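The case for oiling timber benchtops

Most advice on finishing a timber benchtop starts from the wrong measure. It asks how long the coating will last before it needs attention. On that measure a two-pack polyurethane wins easily, and the fabricator will quote it by default. The better measure is what the owner has to do when the coating fails, as every coating in a working kitchen does.

A film finish sits on the surface. While it is intact, water stays out. Once a knife or the foot of a heavy pot breaks it, water enters at the break and travels sideways underneath. The film turns cloudy, then lifts. You cannot patch it cleanly, as new polyurethane does not melt into old. The whole top has to come back to bare timber, with the sink out and the kitchen closed for several days.

Penetrating oil fails earlier and in a less costly way. The area near the tap goes dull and feels rough to the hand. The owner sands that area, wipes on more oil and leaves it overnight. The join between old and new colour fades within a few weeks.
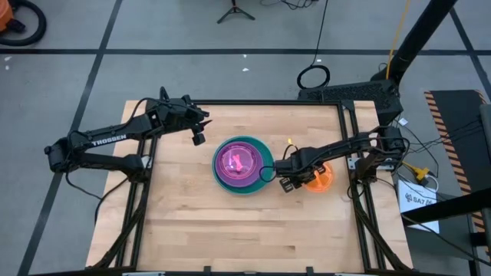
The usual objection is labour. I kept records for my own kitchen, which has a laminated hardwood top finished with Semple hardwax oil. It takes two light coats a year, each needing less than an hour of work plus drying time. The previous top had a factory film finish, and stripping and recoating it cost $2,334, including the plumber. Oil and abrasive paper for the present one have not come close to that figure.

The second objection is staining, and it is a fair one. Red wine and wet steel will mark an oiled surface if left. Anyone who will not wipe a bench before going to bed should buy laminate or stone. Timber of any kind is a poor choice for that household, coated or not.

Movement matters more than either, and gets less attention in the showroom. A wide top swells and shrinks across the grain with the seasons, whatever is on it. No finish stops this. Slotted fixing brackets allow for it, and so does an even coating on both faces. Installers often leave the underside bare. The top then takes up moisture from below and cups, and the finish on the upper face gets the blame.

Fabricators have their own reasons for preferring film. It photographs well, it leaves the workshop complete, and the failure generally arrives after the warranty. The Vemar range, which I looked at in March, comes only in satin polyurethane. The care sheet offers no repair method beyond calling the dealer. A top costing roughly $4,000 should come with better instructions than that.

If you are ordering now, ask for the timber sanded and unfinished, and coat all six sides yourself before it is fixed down. Do the end grain around the sink cut-out twice.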